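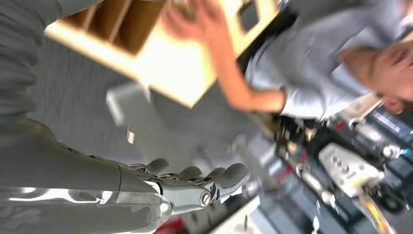

Wrist view, upside down as mounted. Compartment box in hand, fingers at right.

Notebook: wrist-view change check before grasp
April, entry by Matvii Kravchuk
Started 9:40 a.m.

Carrying on from the Skultance runs. The question is still whether the wrist view alone can tell the policy that a person is handling the object, so that it holds the arm back until they are done. Last month we used the overhead view for this and it worked until somebody leaned over the table and blocked it.

Method, for whoever picks this up. We take the wrist stream and compare each picture with the one 4 steps earlier. The arm's own motion is removed first using the joint readings, then whatever change is left gets summed over a coarse grid. If the sum stays over threshold, the policy output is frozen. When it drops under threshold and stays there for 13 steps, the policy is let go again. No learned part in any of this. Adik wanted to train a small classifier, but I would like to know how far the plain version goes before we label anything.

The picture at the top shows the sort of input I care about. The box and the hand holding it are both smeared, while the robot fingers stay readable. The divider slots can still be made out. A hand detector run on single pictures does badly on this kind of blur, and the difference method doesn't care.

Ran 40 trials with the gate on. A person moves the box at a random point in the approach, then steps back. Result: 31 clean, meaning the arm froze during handling and resumed after. The rest were all late freezes. The arm never resumed early, and that is the failure I was worried about.

Went through the late ones before lunch. They share a pattern — the person moves slowly, nearly along the camera axis, so the box grows in view but little crosses the grid cells. Lowering the threshold fixes these on replay, but then the glare on the arm casing starts to trip it when the wrist turns. The highlights slide along the casing and the motion removal does not model them. I masked the casing by hand in the replay and the false trips went away. The mask should be made from the arm model so that it follows the joints. Not done yet.

Timing is fine. The gate costs less than the image decode.

Tried rotating the view upright before the grid. No difference to the gate, as expected, so I took it out again. The policy was trained on the view as mounted and I don't want two conventions in the code. If you look at saved pictures, people will be upside down. Leave them that way.

To do:
- casing mask from the arm model
- slow approach set, same box, then something without dividers
- ask Vustthorpe whether their logs keep joint readings at full rate
- move the threshold out of the script and into the config

Stopped at 4:15 p.m. Replay files are on the shared drive under zapata/gate.

Comments

rk_bench: Did you try a longer gap than 4 steps for the slow ones? We had the same trouble and two gaps side by side helped.

Matvii Kravchuk: Not yet. Will add it to the slow approach set.

Adik: Still think the classifier is less work than the mask.

Recent entries
Skultance: overhead view, blocked cases
Zapata gripper: finger zeroing after restart
Removing arm motion from the wrist stream
Notes on step timing and dropped pictures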